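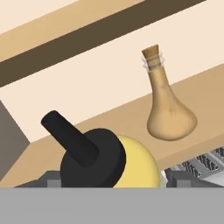 Grasp planner update

The new grasp planner went into the Brudness simulator this month. Shanti Semwal and Hemant Joshi rewrote the part that picks an approach direction for the wrist. The old version kept the wrist camera level with the shelf whenever it could, and it gave up too early on crowded counters. The new one lets the wrist roll, so the perception module now has to deal with tilted views like the one from the bottle task.

We ran 3,703 simulated episodes on the kitchen set. The planner found no valid path in 27 of them, compared with 324 for the old version. Most of the remaining failures come from objects that overlap in the wrist view – the segmenter merges them and the planner treats them as one shape. Anca Ene is working on a fix that adds a second viewpoint before the arm commits.

The roll limit is now a setting in the planner config, with a default of 4 candidate angles per grasp. If you have your own task files, rerun the checker before you merge. Questions about the config go to Anca. The next release is planned for October.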